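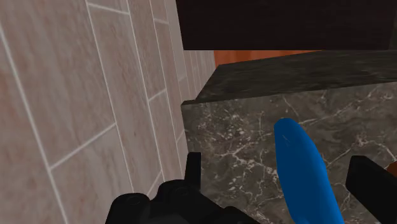
Corham's tile shop is reopening, and I got a peek inside

If you've lived in Corham for any length of time you've probably bought tile at Siddiqui Tile & Stone, or at least stood in the aisle with a spouse arguing about grout. The shop has been dark since the pipe burst in November, and I'm very happy to report that it's coming back this spring, in a new spot at 622 Clornel Road.

I stopped in one morning while the crew was still putting up shelves (they let me stay as long as I kept out of the way) and came home with dusty shoes and way too many samples. The new place is 3,000 square feet, a good bit bigger than the old one, and it has something the old one never did – windows! You can finally hold a piece of beige up to daylight and find out that it's pink.

The big change is the back room. The owners are setting it up as a workshop where regular people can learn to set tile before they try it on their own kitchen wall. The first class is a beginner session on backsplashes. It runs 90 minutes in the evening, starting at 6:30, and everybody gets a board, a trowel and a bucket. You'll lay a small patch in a staggered pattern, the kind that looks like brick, and then grout it. I asked if total klutzes were welcome and was told those are the people they're hoping for. I signed up on the spot.

The clearance bins are coming back too, which I know is what half of you scrolled down here to find out. Nearly 600 boxes of tile made it through the flood without a scratch, and they'll all be marked down for opening week. Mostly odd lots, so if you only need enough for a laundry room or behind a stove, go early. Bring your measurements. I once went in for "enough to do behind the sink" and had to drive back twice, and the second time the color was gone.

Parking is the one thing I'd grumble about. The lot on Clornel Road is small and it's shared with the Truvent building next door, so at lunchtime it fills up fast. There's a side street around the back with no meters, and the shop is putting a door on that side so you won't have to lug boxes all the way around. The door wasn't in yet when I visited, but the hole for it was.

A few more odds and ends. The wet saw rental is returning at the same daily rate as before. Store credit from the old location will still be good, and they'd like you to bring the paper slip if you have it, though they can look you up by phone number. The shop dog has retired and won't be making the move, so please don't ask at the counter like I did and make everybody sad.

There's no firm opening date yet. The last inspection still has to happen, and they'd like the sign up first. Class sign-up sheets are taped inside the front window, and you can knock and ask for a pen if the lights are on.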